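工单 586:仿真厨房 开高柜门任务,右爪卡在门边,力矩超限后急停
提单人:Shirley Li 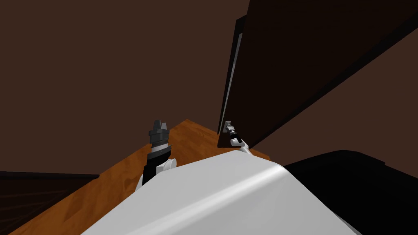

状态:处理中(降级为 P2,原来是 P1)
项目:Norau 双臂开门
相关:Kestmont 柜体资产包,Pristeo 控制栈

现象
跑开门策略,右臂伸到高柜门边,手指搭上去以后就不动了。门开一条缝,停住。控制器继续往外拉,右腕力矩一路往上爬,过阈值,急停。左臂全程待命没参与。
复位后重跑,同样的位置又卡。换随机种子也一样。
先说严重性:这套策略下周要上真机,真机上没有人敢让它这么顶着柜门拉。所以先按安全问题提的。

复现
1. 拉最新分支,柜体用 Kestmont 新版
2. 起始位姿选默认
3. 直接跑,不用录像
大概第 800 步左右必现。关掉接触渲染不影响结果。

日志(删掉了没用的)
step 手指接触建立,门铰链角开始变化
step 门铰链角不再增加,右腕力矩持续上升
WARN wrist_r torque near limit
ERROR wrist_r torque over limit, e-stop
之后全是心跳,不贴了

环境
控制频率 400 Hz,仿真子步 2
驱动没动过,机器没换过

---
Syahrul Chin 回复
看了。先排除策略吧,我拿上个月的旧权重跑新柜体,也卡。旧权重配旧柜体没事。那基本就是资产的问题,或者接触参数。
麻烦把 e-stop 前那段接触对导出来,我要看手指到底跟谁在碰。只给力矩曲线看不出来。

Shirley Li 回复
导了,放在老地方。
接触对里除了 手指-门板,还多一条 手指-柜框。就是说指尖伸进缝里以后,外侧那根顶门,内侧那根蹭到框上了。两边一起夹,当然拉不动。
不过我不确定是起因还是结果,可能是先卡了才蹭上的。时间戳挨太近,分不出来。

Syahrul Chin 回复
子步加大再跑一遍,时间戳就分开了。

Shirley Li 回复
跑了。柜框接触先出现,力矩后涨。确认是起因。

Jyoti Joshi 回复
插一句,新版柜体的碰撞网格是自动生成的凸包,旧版是手工拆的盒子。凸包会把门框那个凹进去的地方填平,看着有缝,碰撞上没缝那么宽。打开碰撞体显示就能看到。
另外急停之后夹爪是保持闭合力的,这个我觉得要单独开单。真机上急停完还夹着门,人去掰很危险。谁都别手伸进去。

Shirley Li 回复
碰撞体开了,确实,框那边鼓出来一块。
急停保持力的事同意,已经另开,指给 Manee Intarasuk 了,在她那边出结论之前真机测试先停。

Manee Intarasuk 回复
收到。Pristeo 默认是急停锁当前位置,不卸力。搬重物时候这样是对的,开门任务不合适。想按任务配置,默认值不动。需要 Sinaga 那边的安全负责人签字,我去找。别在本地自己改阈值绕过去,上次有人把力矩上限调高了提交进来,我还没忘。

---
临时处理
- 柜体先退回旧版,CI 里锁死版本号
- 右爪抓取点沿门边往外挪一点,指尖别伸那么深
- 力矩上限保持原值,不许动
- 新增一个检查:手指一旦和柜框有接触,立刻停止拉,退回预抓位置

前两条已合,Nabila Rondonuwu 复核过。第三条不用改代码。第四条还在写,单测过不了,退回路径会让右腕擦到台面,正在调 。

验证
旧柜体+新抓取点:能开到目标角,没有急停
新柜体+新抓取点:偶尔还会碰框,比之前好,但不能算修好
新柜体+旧抓取点:照样卡,留着做回归用例

Nabila Rondonuwu 回复
回归用例我加进夜间任务了,名字叫 door_edge_jam。第一次跑超时,是我把急停当成正常结束没处理,已经改了。
还有个问题,左臂待命位离台面右侧工作区是不是太近?右臂退回的时候如果路径绕大一点,两个爪会不会碰。我没复现出来,只是担心。

Shirley Li 回复
有道理,先记着。等第四条退回路径定了再一起查自碰撞,现在查了也白查。

待办
Jyoti:重新拆柜体碰撞网格,门框那圈手工做
Syahrul:退回路径,避开台面
Manee:急停保持力,等签字
Shirley:网格到了以后三组组合全部重跑,结果贴这张单子下面

更新,2026年3月
新网格收到了,门框凹槽有了,碰撞体显示看着对。还没跑完,单子先不关。真机继续停用开门任务,其他任务不受影像。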